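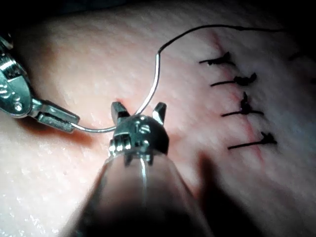

A curved needle and black thread over the practice pad.

Can a robot sew? At the Enham summer robotics club, kids ages 9 to 12 are learning how it works. The pad is made to feel like skin, so no one gets hurt.

A person steers the robot's small metal tools. One tool holds the needle. Another can grab it and pull it through.
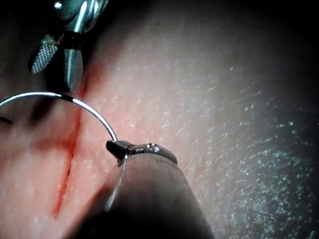 Closing a cut this way is called suturing — that's a doctor's word for sewing. Each stitch gets its own knot. Club members start with yarn and foam, and each team has 30 minutes to tie 7 knots. Then they try the Doltia simulator, which keeps score. A perfect run is 900 points.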